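Lavoie open evening at the Burkcombe unit — who went?

Forum: Robots and Automation > Visits, Shows and Open Days

tinplate_toad
Started this topic, Wednesday

Just back from the Lavoie open evening at Burkcombe and I'm far too awake to go to bed, so you lot are getting it. I'd booked thinking it would be a slide show and a biscuit. It was three hours on my feet and I'd have stayed for three more!

For anyone who didn't see the notice in June, Lavoie are the small outfit on the Husbridge road who teach robot arms to deal with cloth. Tea towels, jumpers, pillowcases, all the floppy stuff. They do a lot of the teaching by having people do the job themselves with hand-held grippers, the same sort of jaws the arm has but with a handle on, and the recordings go off to train the thing. They let visitors have a go after the talk. I folded a tea towel. Badly, but it stayed folded, and I came out grinning like a child.

Did anyone else from here get in?

marrowfat
Yes, I was in the early group, the 5.30 one. Agree about the talk, very clear and no showing off. The woman who did the cloth part explained why a box is easy and a sock is hard better than anything I've read. A box is the same shape wherever you put it down. Drop the same sock twice and you've got two different problems.

My go was with a pillowcase. I found the jaws much stiffer than I expected and my thumb is still complaining.

overshot_wheel
I went as well and I'll be the grump. I liked the people and I liked the building, but I thought we'd see a robot do something. The arm demo was 8 minutes at the end and it was one flannel, folded in half, very slowly. The rest was humans holding tongs. My son is nine and he'd been promised robots all week.

tinplate_toad
Fair on the timing, I'd have liked more of the arm too. But I thought the flannel was brilliant! It missed the corner, let go, had another look and came in from the other side. Nothing told it to do that in so many words. I got a proper shiver.

overshot_wheel
I saw a machine miss a flannel.

marrowfat
Overshot, did you get the 7 o'clock slot? We had two arm runs in ours, so it may have been cut short for the later group. I know they were running behind because the Kallthorpe school party turned up late.

overshot_wheel
7 o'clock, yes. That would explain it. Two would have been better. I'll let them off a bit.

pennywhistle9
Couldn't go, very jealous. How heavy are the grippers? I've got arthritis in both wrists and I've been put off one of these before when it was all lifting and gripping for half an hour.

marrowfat
Not heavy to pick up but you notice it after a while, mostly in the forearm. There was a chair for anyone who wanted it and you could stop whenever you liked. I did see one chap do his whole turn sitting down and it didn't seem to matter. I'd email first and ask for a short go.

clagg
What's the point of the headgear? A mate sent me a picture from one of these sessions and they looked like they were off to the dentist in 1985.

tinplate_toad
As it was explained to us, it lets them record where you're looking from while your hands are busy. I didn't wear one, you only got the gripper on the visitor table. If anyone knows better then please correct me, I was scribbling notes on the back of a bus timetable.

clagg
Fine, but I'll say what I always say, which is that 100 people folding towels for nothing is a nice way to get your work done cheap. Did they say what happens to the recordings from the visitors?

marrowfat
They did, it was on the sheet by the door. Visitor goes aren't kept unless you tick the box. I didn't tick it. I can't imagine my pillowcase would have taught anybody anything good.

tinplate_toad
I ticked it! If there's an arm somewhere that does tea towels with a soggy corner in ten years' time, that's me.

clagg
Okay, a box is better than I expected. I still think they should pay.

heddle_and_reed
Different angle from me. I knit and weave and I was there for the cloth more than the robots. I got talking to one of the team for ages about knitted fabric, and she said it's the one they dread. A woven tea towel has edges that stay put. Knitting stretches when you lift it, and it stretches differently along the rows and up the columns, and the edge curls if it's plain stocking stitch. So you pick it up by what looks like a corner and the real corner has gone somewhere else.

I told her to try garter stitch, which lies flat, and she wrote it down. I was very pleased with myself all the way home.

pennywhistle9
That's lovely. Did they have your sort of thing there to try?

heddle_and_reed
They had a tray of bits, mostly shop-bought, and they said they'd happily take odd squares and old scarves if people have them spare. Any colour, but plain is better to start with. I've got a whole bag of tension squares doing nothing so I've offered those. There'll be 140 in there if there's one, it's thirty years of not throwing things away.

overshot_wheel
My son would like it recorded that the best bit was the sticky tape on the floor that you weren't allowed to cross. He crossed it.

marrowfat
Ha. They were very nice about that.

sidings
Practical question, what's the parking like? I'm thinking of the next one. I drove past the Burkcombe unit last month and it looked like four spaces and a skip.

tinplate_toad
That's what it is. I came on the bus from Husbridge and walked the last bit, ten minutes along the lane, no pavement for part of it so take a torch. Marrowfat drove I think?

marrowfat
Parked at the garden centre across the way. They don't mind after five but they lock the gate at 9, so don't stand around chatting like I did. I got out with minutes to spare.

sidings
Thanks both. Is it step-free?

heddle_and_reed
Yes, level from the car park and all on one floor. The loo is down a narrow corridor though, worth knowing if you've got a wheelchair or a big buggy.

overshot_wheel
In fairness to them, since I moaned, I wrote to say I'd hoped for more arm time and had a reply by lunch. Next time the arm goes first, then the talk, then the hands-on part. So that's me told. We'll probably go again. He's already asking.

tinplate_toad
Oh that's a much better order! You'd understand what your own hands were meant to be copying. I only worked out halfway through my towel that I kept cheating, using my other hand to smooth it down. The arm hasn't got another hand to smooth with, so you have to learn to put the cloth down gently in the first place. By the third go I had the knack of it, sort of — lower it, let the far edge touch, then drag back towards you. 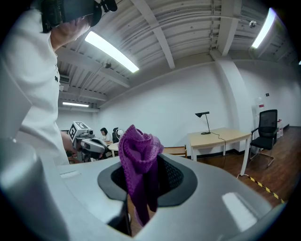
With knits it's slower still, and I had to wait for the thing to stop swinging before I dared put it down. Heddle, if your squares turn up at the next one I'm having first pick, and I'll be in the early group this time so I can do both tables. Sidings, shout if you want company on the walk from the bus.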